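Section 4: Setting Up the Gadura Countertop Water Softener

Revised 2/27/26

Read this section before you open any valves. Flerovach has had enough calls from people who read it afterward.

4.1 Before you start

The Gadura removes the minerals that leave chalky marks on your kettle and a sour mood on whoever does the dishes. It does not make water safe that wasn't safe already. If your supply is under a boil notice, boil it.

You will need an adjustable wrench, a bucket, and a towel you have stopped loving. The Brestex hose kit is in the box, under the cardboard tray that everybody throws out.

4.2 Connecting the unit

1. Unscrew the aerator from your faucet. Keep the old washer.
2. Fit the diverter by hand until snug, then give it a quarter turn with the wrench. A half turn cracks the collar, and collars are sold separately.
3. Push the blue hose into the port marked IN and the white hose into the port marked OUT. Tug each one. If it comes out, it wasn't in.
4. Open the cold tap slowly and check every joint for drips.

CAUTION: Cold water only. Hot water ruins the resin, and it does so quietly, so you will find out in November.

4.3 First rinse

5. Set the bucket under the outlet and run water through until it is clear. The first of it will be the color of weak tea. Please don't taste it to make sure.
6. Press and hold RESET until the counter reads 3,000. This is the number of cycles left on the resin.

NOTE: If the display shows 3,029, you have an older control board that counts its factory test cycles as yours. Take it as a gift.

4.4 Setting the hardness

Turn the dial to match the figure on your water report. If you have no report, use a Weidemann test strip and compare it with the chart on the lid, in daylight. Above 200, call your dealer before going further. Glazed dishes will show a chalky film long before the dial needs touching again, so they make a decent early warning.

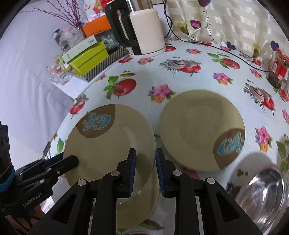 Brigid wrote in to say that her plates stayed cloudy for two weeks after she set the dial, and that she had turned it up three times before noticing the bypass lever was still open. She would like the lever moved to the front. So would we – it is on the list.

Check the bypass lever, then. It is on the back, low down, and should point straight at the wall. With the lever sideways, the water skips the resin and the counter keeps counting anyway.

4.5 Adding salt

7. Lift the lid and fill to the line with tablet salt. Table salt will turn into a brick.
8. Close the lid until it clicks. The unit won't regenerate with the lid up, and it beeps to say so until you give in.

For regeneration times and the meaning of the other beeps, see Section 5.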